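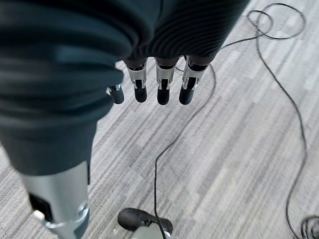

Week nine at the Ridgeway robotics club

We are now past the halfway point of the project and I have not written anything here since week five, so this post covers a fair amount of ground. If you only want the short version, the right hand works, the left hand mostly works, and the walking has been put off until after the competition.

The club meets on Saturday mornings and the project is the same one as before. We have a humanoid on long loan from the engineering department and we are entering it in the student contest at Kiltau in May. The team is Dexter Kowalczyk on the control side, Birdie Ferreira on the hands, two first years who joined in the spring, and me. I do the wiring and keep the log.

Most of our time since week five has gone on the right hand. The task at Kiltau is a simple one on paper. The robot stands at a table, picks up a set of objects one after another and puts each one in the correct tray. The objects are not announced in advance. The rules say they will be things you would find in a kitchen or an office, and that none will weigh more than 200 grams. There is a time limit, and a penalty for every object dropped.

Our first plan was to use one grip for everything. Dexter wrote it so that all the fingers closed at the same speed and stopped when the motors felt resistance. It was fine on a mug and on a roll of tape. It was poor on anything flat. A ruler lying on the table was pushed along until it fell off the far side, and we watched it do that for most of a morning before we agreed to change the plan.

Birdie then split it into two grips, a full one and a pinch. The pinch uses the thumb and the first finger and keeps the others out of the way. The fingertips have rounded black ends and the metal behind them is fairly smooth, so whatever we pick up has to be held by the tips. If an object slides back on to the silver part it is as good as lost. She spent two sessions on the angle alone.

We ran 80 attempts with the pinch last week, using a pen, a teaspoon, a ruler and a bank card. The pen and the ruler are good now. The teaspoon depends on which way up it is. The bank card is still bad and we may simply accept the penalty if something like it turns up.

The sleeve

A few people asked after the last post why we bother with clothes on the robot. The answer for the arm is that the joints have gaps in them and cables like to find the gaps. We lost a morning in week six to a lead that had worked its way in near the elbow. The ribbed sleeve comes down over the back of the hand and stops short of the fingers, and we have had no trouble of that kind with it on. It does ride up a little when the arm is raised above shoulder height. The contest table is lower than that, so I have not done anything about it.

The one thing to watch is that the edge must not be pulled down too far. With the hand hanging at rest it will lie over part of an outer finger, and if you then send a close command the finger drags on the cloth. Check it before every run. It is on the sheet now, in my handwriting, with a line under it.

Cables

This is my part of the job and it is the least finished. At the moment the leads run off across the carpet in loops, and one of them will happily lie over the top of a foot. For standing work it makes no difference. For walking it would be a serious problem, and it is one of the reasons walking has been moved back.

I have tried three things. Taping the leads down kept them tidy but pulled on the plug whenever the robot turned at the waist. A hook overhead was better, but the room at Kiltau may not have anything to hang it from and the organisers could not tell me. The third is a short strap at the back of the waist, so that any pull goes on the strap first. It is made from an old rucksack and cost us nothing. I will have a proper version sewn before we travel.

We also need to get better at coiling the spare length. Everybody does it their own way and the black cable all looks alike on the floor. I have ordered coloured sleeving and will mark both ends of each lead.

The log

The log file has 1,192 entries in it as of this week. Each entry is one run, with the object, the grip, the result and a line for notes. The notes are uneven. Mine are too long and Dexter's mostly say "ok" or "no". All the same it has been worth keeping. When the right hand started to close slowly in week seven we could go back and find the session where it began, and it matched the day we had changed a setting in the power supply. We put the setting back and the hand was fine.

If you are starting a club project of your own I would suggest opening the log in the first week. We did not start until the third and I would like to have those early runs now.

What is left

The left hand needs the same work on its pinch. Birdie thinks most of the angles can be copied across and mirrored, and she will start on that next session. Dexter is working on the tray part, where the robot has to choose the correct side. The first years are collecting kitchen objects, and if anyone at Ridgeway has a potato masher they can lend us, please bring it to the lab.

We have also had an email from the team at Plaremholm, who won the last contest, asking if we would like to do a joint practice. I said yes. I will put the date on the club board once they have confirmed it.

Posted in: Robotics club

Comments (3)

marten_b: Had the same trouble with flat things at our place. We put a thin strip of rubber on the thumb tip and it helped with cards. Check the rules allow it first.

Birdie F: We asked, and they do! Trying it next session. Also the teaspoon is fine, it was me putting it down upside down.

Oswin: Is the strap going to be strong enough if somebody treads on the cable? That is what did for ours.

Get new posts by email. Enter your address to join the Cenovier newsletter. You can unsubscribe at any time.

© Cenovier blog | Contact | Back to top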